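Zerel Support > Two-arm kit > Ticket 703
Subject: Left gripper stops short of full close after update (long, sorry, but mostly good news)
Status: Solved
Opened: Wednesday, November 4, 2020

Hi all,

We've had the Zerel two-arm kit on trial at Sturnotlow since March and I'm still a bit giddy about it, so please read this as a report from a fan with one niggle.

The niggle: since we put the latest controller update on, the left gripper stops before it's properly closed. It reports "grip OK", the light on the controller goes green, and then anything narrow slides out between the fingers when the arm lifts. Wide parts are fine. The right gripper, same update, same settings, has no trouble at all.

What I've tried so far:

Restarted the controller, then restarted everything at the wall. No change.

Swapped the left and right gripper leads at the controller end. The fault stayed with the left gripper, so I'm fairly sure the cable and the port are off the hook.

Raised the grip force from 4 to 12 in the settings page. Slightly better on narrow parts, but it squeezed the soft ones more than I'd like, so I put it back.

Ran the finger calibration from the menu. It finished in a couple of seconds with no error. I remember it taking a lot longer when we first set the kit up (you could hear it going in and out several times), so that made me suspicious. 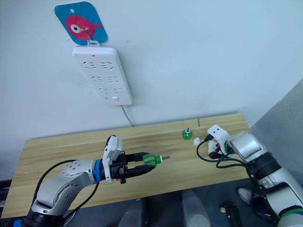
I then went through the log and found the same line after every left-hand close: "L finger zero offset 182, using stored value". The right arm has no such line. My guess is that the update kept an old zero for the left side and the quick calibration just reads it back in. Is there a way to wipe it without losing the taught positions? We've got over a week of teaching in there and I'd hate to do it again, even though teaching by hand is my favourite bit of the whole kit. You just take hold of the arm and move it! Coming from the Leemans unit we had before, where every point was typed in, it's a joy.

Reply from Zerel Support

Thanks for the log line, that's the one we needed. Please don't do a factory reset, it will clear your taught positions. Go to Service, Grippers, Left, and choose "Forget zero". Take anything out of the fingers first, then run the full calibration from that same page (the one on the main menu is the short version). Put the force back to 4 if it isn't there already.

Reply from Sturnotlow

Done, and it's lovely again! The full calibration went in and out just as I remembered, the offset line has gone from the log and all the taught positions are still there. I ran the narrow parts through until lunch and didn't drop one.

Two small requests while I'm here. Could the short calibration say on screen that it's the short one? And could "Forget zero" go in the printed guide? I looked under both Calibration and Faults before writing in.

Next job is trying the Irkard soft finger pads on the right arm. If they need different force settings I'll open a new ticket, so this one can be closed.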